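Sallport moves detective backlist to new ordering system

Sallport, the small press and mail-order bookseller, has moved its crime and detective backlist to a new ordering system. The changeover covers 253 titles, among them all of the Geveren mysteries, which had been listed as unavailable since May.

Existing customer accounts carry over, but passwords do not. Customers must set a new one at first login. Open preorders keep their original place in the queue, and the price shown when the preorder was placed still applies.
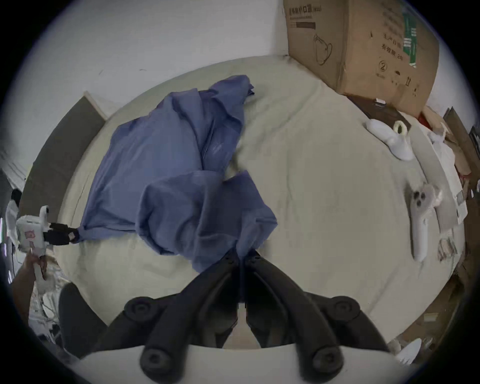
The catalog now runs on Primeo, a stock and order package that holds print and e-book editions under a single title record. Under the old setup each edition had its own page, and a search for a series name could return the same novel several times in no fixed order. Series are now sorted by internal chronology by default – publication order is available from the drop-down menu on each series page.

E-book files have been rebuilt as well. The new versions correct chapter links that failed on older readers and restore the maps left out of the first two Geveren novels. Customers who bought the earlier files can download the replacements from their order history at no charge, up to 5 times per title.
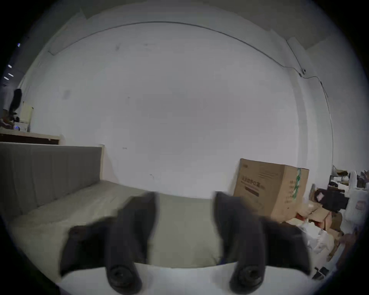 The next new book on the schedule is Yap, a short comic mystery in which a dog walker is hired to find out who is poisoning the hedges in a gated community. The first printing is 2,000 copies. It runs to 171 pages in paperback, and the e-book will go on sale the same morning at 9 a.m. Eastern.

Reader reviews posted on the old site have been copied across, except those attached to out-of-print editions. Those will be added when the matching title records are complete. Gift certificates can be redeemed only on print orders for now.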